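The Small Business of Packing Well

For most households, a phone case is a minor purchase, chosen in a few minutes and replaced when the corners wear through. For the firms that sell them, the manner in which a case reaches its buyer has become a matter of sustained attention. At Brarkden, a distributor of telephone accessories based in Brinascombe, packing now receives as much scrutiny as purchasing.

The company handles 118 styles of case, supplied under its own name and under two partner labels, Flera and Najjar. Until last July, each case was shipped in a sealed plastic sleeve. The sleeves were inexpensive and took up little room on a shelf, but they offered limited protection at the edges, and retailers reported that customers frequently tore them open in the store to examine the color of the case inside.

Ruba Fakhoury, who directs operations at Brarkden, commissioned a review of the process. "A case is designed to protect something else," she said. "We had given very little thought to protecting the case."

The review recommended a narrow, rigid box for the more expensive styles. An open box permits the case to be placed on end, so that its finish may be inspected before a lid is fitted. Gradient finishes benefit in particular, as a scuff that is invisible in one band of color may be plain in the next.

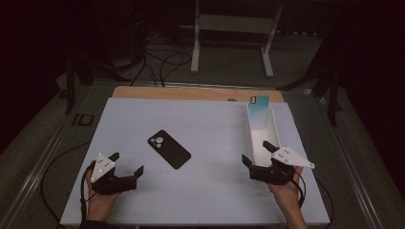 A case with a gradient finish stands upright in its white box, with a black case on the board to the left.

Packing takes place on a pale board, which is wiped down at the start of each shift and again after the midday break. Dark cases show dust readily against a light surface, and lint caught around a camera opening is the most common reason a case is set aside. Packers are asked to examine the opening first, then the outer face, then the rim.

Analyn Policarpio, who trains new packing staff, begins with the plain black styles. They are forgiving in color, she noted, but their camera openings vary from one telephone model to another, and a case placed in the wrong box will almost certainly be returned. Trainees pack 50 cases under supervision before they are assigned to a regular order.

Cartons leave the building in quantities of 1000 for the larger retail accounts. Smaller shops may order as few as five of a single style, an arrangement that Brarkden introduced at the request of independent dealers in neighboring towns.

The change has not been without cost. Boxes require more storage than sleeves, and a portion of the upper floor formerly used for returns has been given over to flat stock. Ms. Fakhoury stated that the company intends to retain the sleeves for its basic Flera styles, while the Najjar range will move entirely to boxes once the existing supply has been exhausted.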